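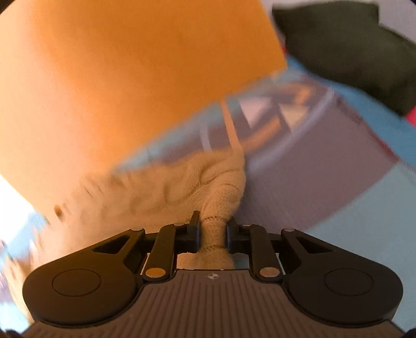

## Ticket 349: parcels marked delivered, customer has nothing

**Opened by:** Anathi Buthelezi
**Assigned to:** Ho-yin Yang
**Status:** open, again

**08/03/2024, 09:14, Anathi**
Three more orders show as delivered in Moodley and the customers say they never came. Same postcode area as the January lot. Drallon say their drivers have proof for every drop. I asked to see it and got a link that needs a login we haven't got.

**09:40, Ho-yin**
Checked our side. Status comes in from Drallon every 21 minutes and we store whatever they send. I can't find us changing anything. Have restarted the sync.

**09:52, Anathi**
You restarted it in January as well, and the ticket was closed the same afternoon. What did the restart fix?

**10:30, Ho-yin**
Fair point. Pulled the raw messages. All three orders have a "delivered" stamp earlier than their "out for delivery" stamp, one of them by 89 minutes.

**10:47, Annick Fehr**
Drallon's help desk calls this a "known display issue". I don't see how a display issue gets into the raw messages. Have asked for it in writing.

**11:35, Ho-yin**
Rule added: if the stamps are in the wrong order, hold the status and flag it. Tested on old data and it caught more than 3 orders, so January wasn't a one-off. List sent to Anathi.

**11:50, Anathi**
Got it. Refunding today's three. Please don't close this until Drallon have answered Annick.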